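Droter Team Registration Guide
Section 4: Registering a School Team for the Regional Round 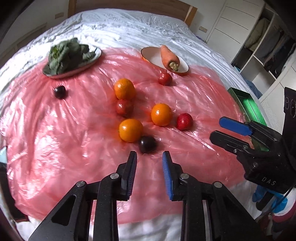
Page 32

This section covers team registration in Droter for school robotics competitions. The coach's account must be active before you start (see Section 2).

4.1 Create the team record

1. Sign in and open Teams > New Team.
2. Enter the team name exactly as it will appear on the pit sign. The field accepts 30 characters, including spaces.
3. Select the school from the list. If the school is missing, enter its four-digit site code and press Find.
4. Choose a division: Elementary, Middle or High.
5. Press Save. Droter assigns a team number, for example 3,726.

Note: The team number cannot be changed or moved to another school. A team that skips a season keeps its number.

4.2 Add students

1. Open the Roster tab and press Add Student.
2. Enter the name, grade and date of birth.
3. Attach the signed consent form as a PDF.
4. Repeat for each student, then press Check Roster.

Rows marked in yellow have a missing form. Rows marked in red belong to a student already listed on another team.

Caution: Check Roster does not save. Press Save before leaving the tab, or all new rows are lost.

4.3 Submit to the region

1. Open the Submit tab and select the event.
2. Confirm the coach and one alternate adult.
3. Press Submit. The status changes to Pending.

Registration for the March round closes Sat 9 November. Each event takes up to 100 teams. Later entries go on the waiting list in the order received.

Note: Rosters can be edited while the status is Pending. After approval, send changes to the regional registrar, Dagný Arnardóttir, through Help > Contact.

For the engineering notebook upload, go to Section 5.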